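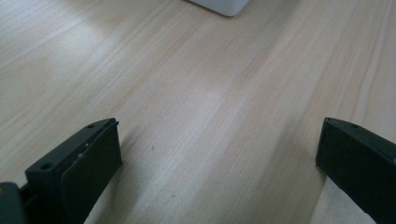
Beatrice Ondieki wrote in after my last post to ask whether a wooden table with no varnish on it can survive a household that eats at it, and whether the Rostberg is worth £452 when you can get something the same size with a wipe-clean top for less than half that. She also thinks shops use the word "natural" to get out of finishing things properly. I have some sympathy with that.

The short version is that I like the table, I don't believe most of the brochure, and I would have been cross if I'd paid the delivery charge as well.

**What you get**

The Rostberg is Flamley's plain wooden table. It comes in one length, 200 cm, and in one finish, which Flamley calls "hand-oiled". Mine arrived on 21/02/2019 in two boxes: the top in one, the legs, rails and bolts in the other. Together they weigh 52 kg according to the label and a good deal more according to my brother-in-law, who had the bottom end on the stairs. Delivery to the kerb was £50 extra. I got out of that by collecting it from the Helutham shop in a borrowed van, and if you live anywhere near I'd do the same.

Putting it together took most of an afternoon. The instructions say two people and an hour, and the two people part is true. The drawings are clear until you get to the cross rail, where the same page shows it facing one way in the big picture and the other way in the small one. The small one is right. There are no spare bolts, so don't do this over floorboards with gaps in them.

**The finish**

Flamley says the oil "lets the wood breathe". I don't know what that is supposed to mean to somebody eating soup. What I can tell you is that when I ran a hand along the top on the first evening it felt slightly furry in places, mostly towards the ends, and that a damp cloth made this worse. Whatever had been put on it had been put on thinly.

The shop sells a tin of something called Owino table oil to go with it. They were very keen that I should have one. I asked whether the table had already been oiled and the young man said yes, three times, and then told me to oil it before use. I asked what the three times had been for. He went to find somebody.

I did buy the oil in the end, grumbling, and it does work. I rubbed the top down lightly with fine paper, wiped it, put on a thin coat, left it overnight and did it again. The furriness went and hasn't come back. But that's an evening and a morning of my time, plus a tin, on a table sold as ready to use, and I think it should be counted in the price. One tin did two coats on the top with a little left in the bottom. It did not do the legs. The label says it covers "a large dining table", so perhaps they have a different idea of where a table stops.

**Spills**

I tried to be fair about this and did the tests on the underside first, on a patch I'd oiled the same way as the top.

Water left for an hour did nothing I could see once it had dried. Tea left for an hour gave a faint ring, and that came off with a cloth and a bit of rubbing. Beetroot juice left overnight is still there and I expect it will outlive me. Olive oil made a dark spot that spread and then faded over a fortnight to something only I would notice. I put a hot mug down straight on the wood and got a pale mark, which went with another wipe of oil. I didn't try a hot pan. Use a mat, whatever the table is made of.

So, to Beatrice's first question: yes, it survives, if by "survive" you'll accept a table that collects marks. If a ring from a glass is going to bother you every time you sit down, get the wipe-clean one and spend the difference on chairs.

**Scratches and dents**

It is softer than I'd hoped. A dropped spoon left a small dent in the first week. I've since been told you can raise a dent with a wet cloth and an iron. I did it, and it lifted perhaps half of it and left a rough patch which needed sanding and oiling again, so I won't be chasing every one. Plastic tubs and boxes slide about on it quite happily. The foot of an unglazed pot does not, and I've moved mine to a tray.

One thing I'll give it without arguing: you can sand out a bad patch and start again. You can't do that with a printed surface. I haven't needed to go that far, and I notice that people who praise solid wood for this reason have hardly ever done it either.

**Does it wobble?**

It did. Every bolt had worked itself slightly loose by the middle of March and the whole thing had a sway when anybody leaned on the end to stand up. I went round with the key and it has been steady for a while now. Flamley's leaflet mentions this on the back page, under the bit about recycling the cardboard. It ought to be on the front.

The feet have no adjusters. My kitchen floor slopes, as do most kitchen floors in houses of this age, and I've got a folded piece of card under one leg. For £452 I would have liked four screw-in feet, which can't cost much.

**Size**

Measure your room with the chairs pulled out. Flamley says it seats eight. It seats six comfortably, and eight if the two at the corners don't mind having a table leg between their knees. As a work table I've no complaints at all. It's deep enough to spread paper out and still keep a box of bits at the far side, and it doesn't ring or bounce when you put something heavy down.

**The money**

There was a table at the house clearance place on the Helutham road for £200, older and thicker, with somebody's initials cut in the edge. I went back for it the next day and it had gone. I still think about it more than I should, and that may be colouring this review.

Three out of five. It would be four with proper feet and one decent coat of oil from the factory. I'll look at it again after a winter with the heating on, as I want to see whether the top moves, and Beatrice, I'm sorry about the beetroot answer.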